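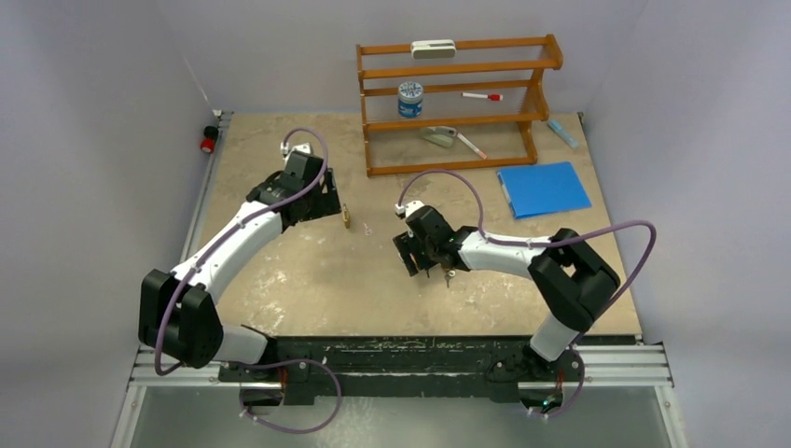 Limewash

Limewash is a thin paint made from lime and water, and it's one of the oldest wall finishes people still use. I've been putting it on walls (mine, my sister's, a very patient neighbor's) for years now, so this entry is going to wander a bit more than the usual ones on this site.

What it is

You start with limestone, which gets burned in a kiln until it turns into quicklime. Add water and the quicklime spits and steams and breaks down into slaked lime. Keep it under water for a few months and you get lime putty, a thick white paste a lot like cream cheese. Thin the putty down until it looks like milk and you have limewash! Once it's on the wall it takes carbon dioxide back out of the air and slowly hardens into a skin of stone.

Color

Plain limewash dries white. For anything else you stir in earth pigments, mostly ochers, umbers and iron reds. Don't use much, or the wash turns dusty and rubs off on your sleeves. My favorite is the soft gray-purple you get from a little burnt umber and a pinch of ultramarine. The color always looks far too dark going on, and I still panic every single time, but it lightens a lot as it dries.

History

The old village of Kurek is where I first got hooked. The parish book there has a line from 1784 about lime bought for the church walls, 18 baskets of it, and an even older mention from 1252 that may be about mortar instead (the word used could mean either one). Meenakshi Kandasamy, who wrote the little guidebook they sell at the church, thinks it's mortar. I'd love for it to be paint, but she reads Latin and I don't.

Houses there were usually done in spring, before the real heat came. Animal sheds got a coat too, partly because fresh lime is hard on germs and bugs.

Putting it on

Wet the wall first. Then brush on a very thin coat with a big, wide brush, working every which way, and leave it a day before the next one. Three coats is normal and five is nicer. It sticks well to lime plaster, soft brick and stone. Over regular latex paint it mostly flakes off, although Karim Khasawneh has had good luck with a mineral primer underneath.

Wear goggles and gloves, please. Lime burns skin and it's really bad news for eyes.

Keep the leftovers in a bucket with a tight lid and an inch of water on top. Putty stored that way stays good for years, and mine has only gotten smoother.

See also: lime plaster, distemper, milk paint, whiting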